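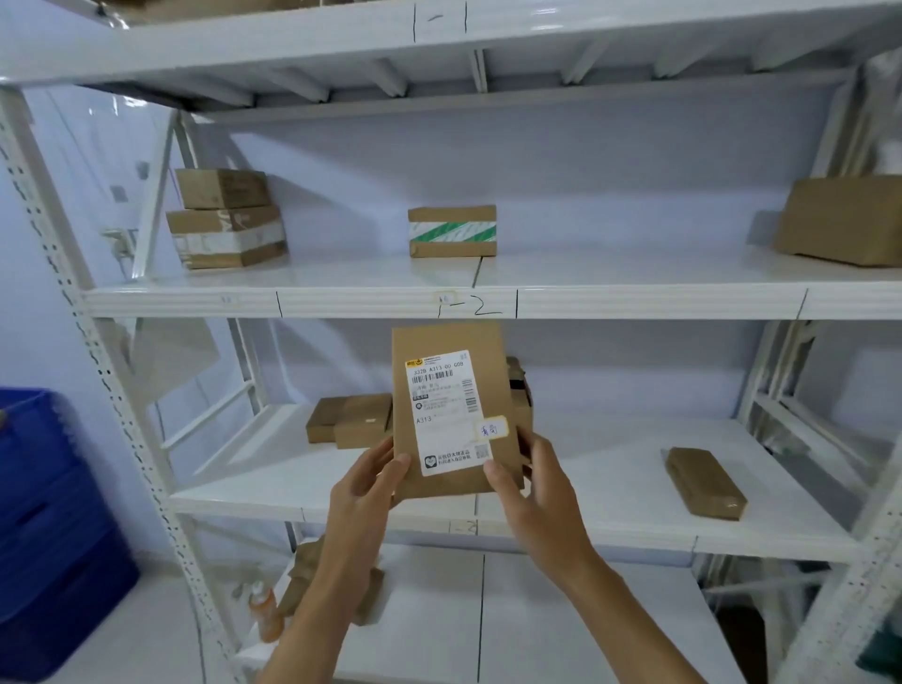
Figure 5.1 Reading the label on a paper mailer held in front of the shelving. The front edge of the shelf above is marked "1-1".

Contents | Previous chapter | Next chapter | Glossary

Last updated: November

Chapter 5 Receiving and Shelving Parcels

Small parcel rooms handle goods of uneven size, and the organization of their shelving determines how quickly an item can be found again. This chapter introduces the practices of receiving, locating and retrieving parcels on open steel shelving. Students should have completed the material on label formats in Chapter 2.

Every shelf level requires an address. Permanent printed signs are preferred, although handwritten marks on the shelf lip are acceptable in a small operation, provided that each bay is clearly bounded and the numbering runs in one direction.
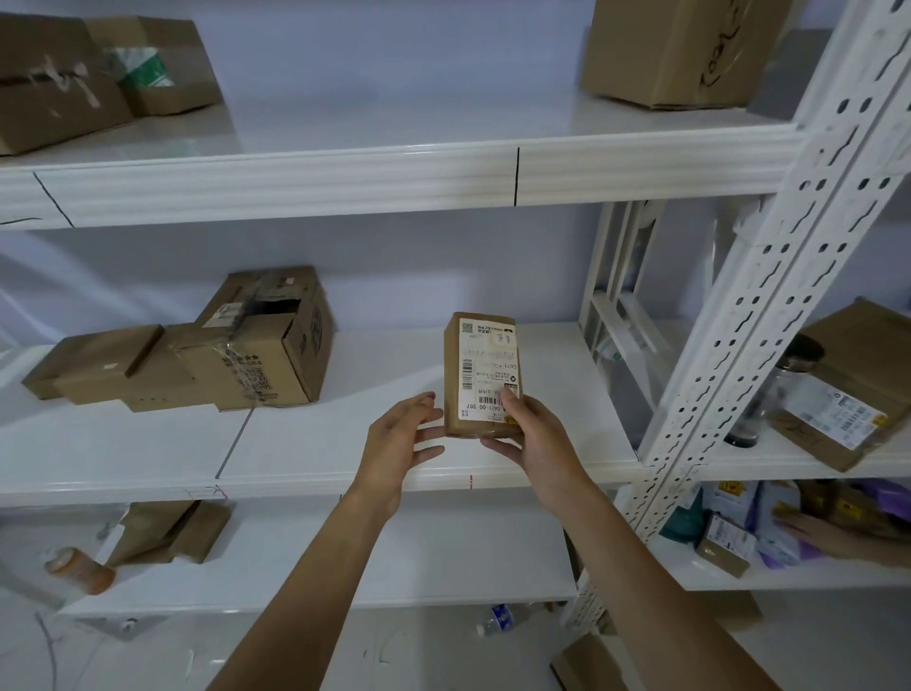

Parcels should be placed upright where their shape permits, with the label facing the aisle – a clerk can then check a code without lifting the item. Flattened or opened cartons are to be removed to recycling at the end of each shift. Section 5.2 applies these rules to the Mollel depot, a parcel room with 506 numbered locations.

Zevemmont College Press. Chapter author: Gaurav Nautiyal. All rights reserved. Contact | Copyright | Back to top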